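Derlow Peel and Stick Wallcovering, Ponus Wave

Black ground with white wavy lines
Sold by the roll
Item 248

Ponus is a self-adhesive wallcovering for flat interior walls, panels, closet backs and shelving. The surface is matte and wipes clean with a damp cloth. Each roll is 57 cm wide with a straight match, so there is little waste when you cut drops for a standard room.

Before you order

Measure the width and height of each wall and add 3 inches to every drop for trimming. Order all your rolls at once and check that the batch numbers on the labels match. We can't guarantee the same shade of black between batches. Samples are cut from current stock and ship in an envelope.

Surfaces

Suitable for smooth painted drywall, sealed wood, melamine and glass. New paint needs four weeks to cure. Not suitable for textured plaster, bare brick, or the wall directly behind a stove. If the wall is chalky, prime it first with Nitik wall primer (item 121) and let it dry overnight.

Hanging

Start at a plumb line, peel back a hand's width of the liner and press from the center out. A felt-edged smoother works better than a plastic card. Change your knife blade often. Warm the paper slightly with a hair dryer at inside corners.

Direction

The pattern can be hung with the lines running up and down or turned sideways. Turned drops need more paper, so use the calculator on the Cattaneo trade page or ask Hanna Wieczorek at the order desk.

White wavy lines on black, vertical on the back wall and sideways on the side walls:
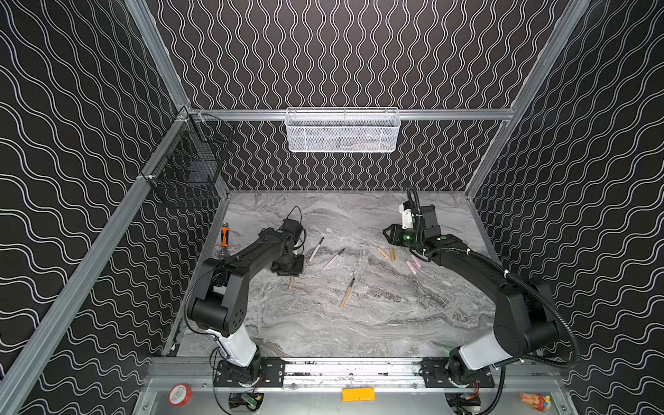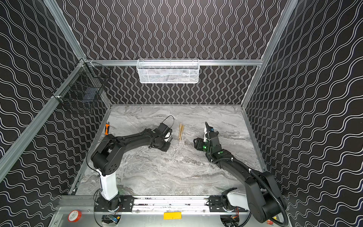
Returns

Unopened rolls can be returned within a month of delivery. Cut rolls and samples are not returnable. Keep the label from each roll until the job is finished.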